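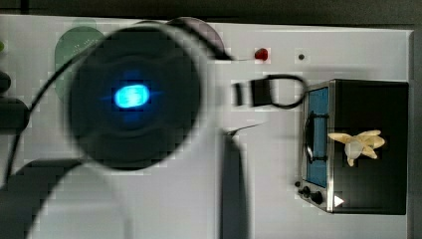
Fig. 4. Toy oven on a white tabletop.

4. Setting Up the Kitchen Corner

This section covers the pretend kitchen: the table, the shelf, the small appliances, the play food and the bins. It assumes you have finished Section 3 and that the rug is down. If the rug is not down, go back. You will not want to lift the shelf twice.

The boxes say the whole corner goes together in 30 minutes. We have not seen that happen. Allow a morning, and do it before the children arrive.

4.1 Before you open anything

1. Check the box labels against your order. The table comes from Drilitz (model 434) and the shelf from Kratochvíl (model 643). The play food is the Dimby grocery set. The appliances are whatever your room bought, so we can only be general about those.

2. Open the shelf box first and find the bag of wall hardware. It is taped under the bottom flap, where it gets thrown out with the cardboard. If it is missing, stop and order one. Do not substitute screws from a drawer.

3. Put the packaging outside the room. Plastic bags, ties and foam corners go in the trash right away.

NOTE: The shelf leaflet has a page marked "no tools required." Two pages later it asks for a Phillips screwdriver, a level and a drill. Believe the later page.

4.2 The table

1. Lay the tabletop face down on a blanket. The finish scratches more easily than the label "scratch resistant" would lead you to expect.

2. Screw in the four legs by hand. Turn each one until it stops, then a quarter turn more with the wrench.

3. Turn the table over with two people.

4. Press down on each corner. If it rocks, adjust the foot on the short leg. If it still rocks, move the table to another spot and try again before you blame the table. Old floors dip.

5. Check the legs again after one week. They will be loose.

CAUTION: The table is sold as "sturdy enough to climb on." Treat it as a table. We don't know what test that claim rests on, and we asked.

4.3 The shelf

1. Decide where the shelf goes before building it. It needs a solid wall behind it and a clear path in front, wide enough for two children and an adult who is trying to get past them.

2. Build the frame according to the leaflet, steps 1 through 9. Skip step 6, which fits a decorative rail at the top. The rail is held by two short pegs and comes off in the hand.

3. Stand the shelf against the wall and check it with a level, front to back as well as side to side.

4. Mark the bracket holes in pencil. Move the shelf away, drill, and fit the anchors that match your wall. The ones in the bag are for drywall only, although the bag says "universal."

5. Fix both brackets. One is not enough, whatever the drawing shows.

6. Pull the top edge toward you, firmly. If anything gives, take it down and start the step over.

CAUTION: Do not put the shelf into use until both brackets are fixed. Leaving it "just for today" is how shelves come down.

4.4 Small appliances

Toy ovens, mixers, toasters and so on vary too much for one set of steps. Use these as a minimum for every item, new or donated.

1. Read the age label. If there isn't one, the item stays out of the under-threes room.

2. Run a finger along every edge and into every opening. Set aside anything sharp, cracked or splintered.

3. If there is a door, open and close it slowly with your own finger near the hinge. A door that can pinch you will pinch a child.

4. Pull on each knob, dial and button with some force. Whatever comes off would have come off anyway.

5. If the item takes batteries, check that the cover closes with a screw. A snap-on cover does not pass. Tape over a snap-on cover does not pass either.

6. Decide whether you want the sounds. Many of these toys have no volume control, and an item that plays one tune all day will end up in a closet. Leaving the batteries out is a fair choice. The children supply the noise.

7. Put appliances at the back of the table or on the middle shelf. Nothing heavy goes on the top shelf.

NOTE: "Wipe clean" usually means the outside. Look for stickers before you use anything wetter than a damp cloth. The edges lift, and then someone peels them.

NOTE: Keep the first setup small. One appliance and a few dishes get more use than a full counter. Catalogs show full counters, and catalogs sell counters.

4.5 Play food and dishes

1. Tip the Dimby set onto a tray and look through it. The lid promises "hours of healthy eating practice." We would call it a box of pretend groceries and leave it there.

2. Take out anything that fits inside the small-parts tester from Section 2. In the sets we opened, that meant the peas and the loose egg yolk.

3. Wash everything that is solid plastic in warm soapy water and let it air dry on a towel.

4. Wipe wooden pieces with a damp cloth. Do not soak them, and ignore the dishwasher symbol on the lid.

5. Put out a third of the set. Store the rest in a closed bin and swap it in when interest drops.

6. Set out plates and cups for four. With more than that, dishes migrate to the sand table.

CAUTION: Hollow fruit with a seam can hold water after washing. Squeeze each piece over the sink. If it drips, or if you see dark spots inside, throw it out. No spray will fix it.

4.6 Labels and bins

1. Use open bins without lids. Lids become plates, hats and skates.

2. Put one picture label on the front of each bin and a matching one on the shelf where it sits.

3. Press labels down hard and leave them overnight before anyone touches them.

The label kit suggests a color system with twelve categories. Use three or four. We followed the full system in two rooms at Elismont, starting in July, and by the end of the first month all twelve bins held a mix of everything. The rooms with three bins were not tidy either, but cleanup was shorter.

4.7 First-day check

Walk through this list with the room open, before 8:00 a.m.

1. Shelf brackets tight.
2. Table does not rock.
3. No packaging left under or behind the shelf.
4. Battery covers screwed shut.
5. Nothing on the top shelf but paper goods.
6. Clear path to the door.

Sit on the floor and look at the corner from there. Staples, exposed screw ends and splinters on the underside of the table show up from that height and hardly ever from yours.

4.8 Problems

The shelf leans forward. The back feet are sitting off the rug and the front feet are on it, or the other way around. Put all four on the same surface.

A table leg will not tighten. The thread is probably stripped. Drilitz sells a replacement leg as part 499. The order page calls it a "comfort upgrade," but it is the same leg.

A toy door will not stay closed. Check the latch for crumbs or modeling dough and clean it with a dry toothbrush. If that does nothing, take the toy out of the room. Stick-on magnets have been suggested to us more than once. Do not add magnets to any toy.

Children ignore the corner. Wait a week before buying anything. Then move it closer to the dolls or the blocks and see what changes. Suppliers will tell you the answer is another appliance.

Children use nothing else. This wears off.

Go on to Section 5 for the weekly cleaning sheet. Copy the sheet before you write on it; the file on the supplier's site prints with the last column missing.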